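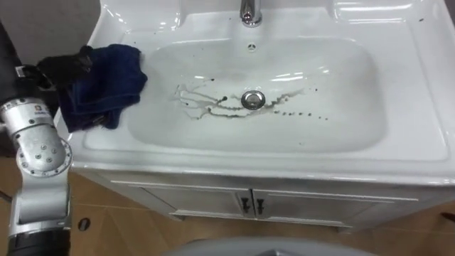 Washroom 2, Mitemberg house. Sunday, before noon. Checked by I. Sjöberg

Basin clean: NO. Dark streaks round the stopper. Last sheet said "spotless". I doubt it.
Top wiped: NO. Specks near the back edge.
Overflow hole clear: looks it. Not tested.
Tap tight: yes, for now.
Stopper lifts: yes, stiffly.
Towel on hook: NO. On the basin again.

B. Szewczyk wants this passed by Monday. Not until I've seen it wiped.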